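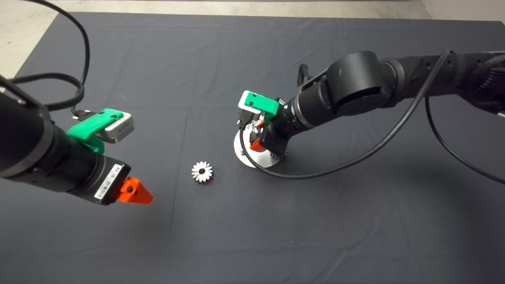

How Robot Hands Are Tested

A robot arm is only as useful as the part at its end. The arm does the reaching. The part at the end does the holding, and it is called a gripper. There are many kinds of gripper, and people who build robots need to know which kind suits which job. They find out by testing.

This page explains how one set of tests was done at the Fletbridge workshop, where two robot arms work at the same table. The job chosen for the tests was picking up a small metal gear and putting it on a round metal base.

What is a gripper?

Most grippers have two fingers. Your own hand has four fingers and a thumb, and it can bend in a great many ways. A two-finger gripper can do far less. It opens and it closes. Everything else, such as turning, tilting and lifting, has to be done by the arm.

The parts of a gripper have names:

Body: the box that holds the motor.
Linkage: small metal bars that carry the movement from the motor to the fingers.
Fingertip: the part that touches the object.
Bracket: a holder that fixes something extra, such as a camera, to the arm or the gripper.

The fingertips can usually be taken off and changed. This means that one gripper can be tested with several sets of tips. At Fletbridge the tips are orange and the brackets are green. The colours make no difference to how the parts work. They make the parts easy to find on a dark table.

Why a gear?

A gear is a wheel with teeth round its edge. When the teeth of two gears fit together, turning one turns the other. There are gears in clocks, in hand whisks and in bicycles that have the gears hidden inside the back wheel.

A small gear is a hard thing for a robot to pick up, for these reasons:

It lies flat. There is not much of it sticking up for the fingers to hold.
It is shiny. Light bounces off it, and the camera may see bright spots where there is really an edge.
Its edge is not smooth. If a fingertip lands on the point of a tooth, the gear can twist as the fingers close.
It has a hole in the middle. When the gear has to go on a peg, the hole must line up with the peg very closely.

Try this yourself with a coin. Put it flat on a hard table and pick it up using only two fingertips and no nails. Then put the coin on a folded tea towel and do it again. Most people find the second way easier. The cloth gives a little, and your fingertips can get lower than the edge of the coin. The test table is covered with grey cloth, and the fingertips can press into it slightly without being damaged.

What was compared?

Four sets of fingertips were tested. Each set had the same length and was fixed to the same gripper.

Set 1: flat tips, wide and square at the end.
Set 2: pointed tips, narrow at the end.
Set 3: pointed tips with a soft rubber pad.
Set 4: curved tips, shaped to go round the outside of the gear.

In a fair test you change one thing at a time. If the fingertips and the camera were both changed on the same morning, and the results got better, there would be no way to tell which change had helped. For this reason the arms, the cloth, the gear and the lights stayed the same for all four sets.

Each try was called a trial. A trial began with the gear lying on the cloth and ended when the gear was on the base or when the arm had dropped it. A computer recorded each trial as a pass or a fail. It also recorded how long the trial took.

The first round had 1,373 trials. The second round had 1,608. Large numbers are needed because luck plays a part. If you throw a ball into a bucket once, you may have been lucky. If you throw it hundreds of times, your score shows how good your aim is.

What happened?

The flat tips did worst. They were too wide to get a firm hold low down on the gear, and they often slid up over the teeth.

The pointed tips were better. They could reach the cloth on each side of the gear and close on it. Their weakness was twisting. Two narrow tips touch the gear in only two small places, and the gear can turn between them.

The pointed tips with rubber pads twisted the gear less. Rubber has more grip than hard plastic. The pads did wear down, and they had to be replaced 11 times during the second round.

The curved tips held the gear best of all, as long as it was the right size. With a smaller gear they left a gap and could not hold it. A tip that fits one object very well is often poor at holding others.

The group decided to go on with the plain pointed tips for everyday work. They were not the best in any one test, but they needed no spare pads and could be used with gears of different sizes.

Where should the camera go?

The second thing to be tested was the position of the camera. Two positions were tried.

High up, looking down on the table. This camera sees both arms and everything between them. Its problem is that an arm can get in the way. When a gripper is over the base, the base is partly hidden from above.

On the arm, near the gripper. This camera moves with the arm. It gets a close view of whatever the fingers are about to touch. It cannot see much else.

Anisa Halim, who ran the camera tests, used the high view to bring the arm near the gear and the close view for the last part of the movement. You do something similar when you look across a room for a book, walk over to it, and then look closely at the shelf.

Cables also had to be considered. A cable must have enough slack for the arm to turn fully. Too little slack and the plug may be pulled out. Too much and the cable can drag across the table and push the parts about. The length was changed several times before the trials began.

Words to know

Bore: the hole through the middle of a gear.
Controller: the computer that tells the motors how far and how fast to move.
Slack: spare length in a cable or a rope.
Trial: one try in a test.

Something to do

You will need two pencils, some sticky tape, a rubber band and a small flat object such as a button. Tape the pencils together loosely at one end to make tongs. Try to pick up the button ten times and write down the number of passes. Now wind the rubber band round the tips and do ten more. Keep the button, the table and the tongs the same. Draw a bar chart with one bar for each kind of tip.

Page last checked March 2018.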